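Keeping a kitchen arm table in good order

By Graça Lobo

I have looked after the two-armed breakfast table at Plallamside for long enough now that people ring me up to ask about it, usually with their mouths full, so I thought I would write my habits down in one place. Most of it is plain housekeeping, the sort of thing you would do for a sewing machine or a good set of scales, and very little of it needs a spanner.

Start with the crumbs. Toast crumbs get everywhere, and they are far more trouble than spilt water. I keep a soft 2 inch paintbrush in the drawer and go over the fingers and brackets last thing, always brushing outwards and away from the joint. Please don't use an air duster! I did that in my first July and spent a whole afternoon picking bits out of places I had blown them into.

Grease is the other one. A barely damp cloth with a drop of washing-up liquid will shift it from the fingers, followed by a dry cloth straight away. If the fingers feel even slightly slick, a pot rim will slide round in them, and a pot with a long handle swings further than you would think.

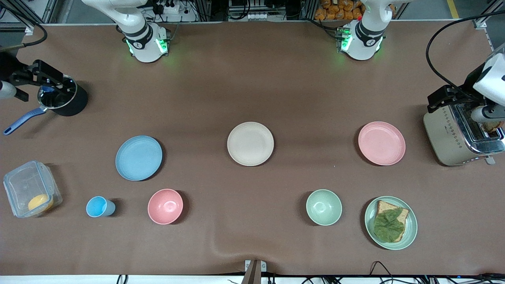

Bolts want checking when you have had the arms running heavy things for a while. I put a dab of nail varnish across each bolt head and on to the metal next to it, let it dry, and after that one look tells me whether anything has crept. The Zaugg keys are lovely if you can get them, though any decent hex key will do as long as the corners are still sharp.

Cables next. Leave enough slack for the arm to reach its furthest spot and come back again without tugging, and tie the rest with hook and loop straps. Plastic ties are too easy to pull too tight. I run mine along the front of the table where I can get at them, and I wipe them down when I do the worktop, as they do get sticky.

When you change a cover or a finger pad, run the arm at low speed with something unbreakable before you let it near the good crockery. My test piece is a tin of 700 grams of rice, taped shut. Up, across, down, and do that until you are bored. The spare pads I use come from Warnico in bags of 100 (part 2426 on their list), and I mark the bag with the month I opened it, which saves a lot of head scratching later on.

Last thing at night, park both arms well clear of the toaster, switch off at the wall, and unplug the toaster before you empty the crumb tray. And hang the paintbrush up by its handle or the bristles go flat.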